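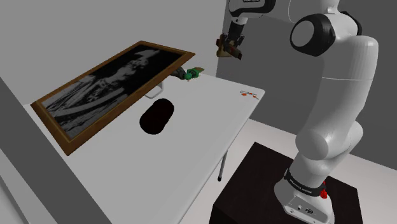 A Simulated Pass Should Be Reported as a Simulated Pass

Nouhaila Ait Ali
13 December 2021

Organizations that buy robotic arms are increasingly asked to accept results from simulation as evidence that a handling task can be done safely and well. The practice has clear merits. A virtual workcell costs little to reset, and no one is hurt when a trial goes wrong. The difficulty lies in how the results are written down.

Consider the acceptance file that Skedonari submitted to Erraji in February. It listed 2,602 trials of a pick-and-place task and gave a single success rate for all of them. Only in an appendix did the reader learn that 100 of those trials had been run on hardware. The remainder had been run in a rendered room, with a rendered arm and rendered objects. Skedonari did not conceal this, and no rule then in force required the two groups to be kept apart. The absence of such a rule is the subject of this essay.

A simulated object has the weight, friction and stiffness that its author assigned to it. A picture frame laid flat on a table may be modeled as a rigid slab, while a real one flexes, slides and has glass that can crack. A soft pouch is harder still. When the gripper closes on such an object in simulation, the result tells us a good deal about the planning of the motion and rather little about the grip. Both facts are useful to a buyer, provided they are stated separately.

Three requirements would go a long way. First, every reported figure should name the setting in which it was obtained, in the same line as the figure. Second, the supplier should list the physical values given to each object and say which were measured and which were assumed. Third, any change to the scene between trials – the lighting, the placement of items, the height of the table – should be recorded in a log the buyer may inspect.

The draft code prepared at Cladudia meets the first of these and part of the second. Section 6 asks for object values but allows the supplier to write "standard" in place of a number. That word should be struck out. There is no standard pouch.

Some suppliers object that the added paperwork will fall hardest on small firms. The concern deserves respect. Drondico, which employs few engineers, adopted a similar form last year and reports that it takes 2 hours to complete for each task. That is a modest charge against a machine expected to work beside people for many years.

It is also said that buyers do not read such records. Many do not. An insurer or an inspector will, usually after an incident, and by then the values cannot be reconstructed from memory. The code should be amended before it is put to members for adoption.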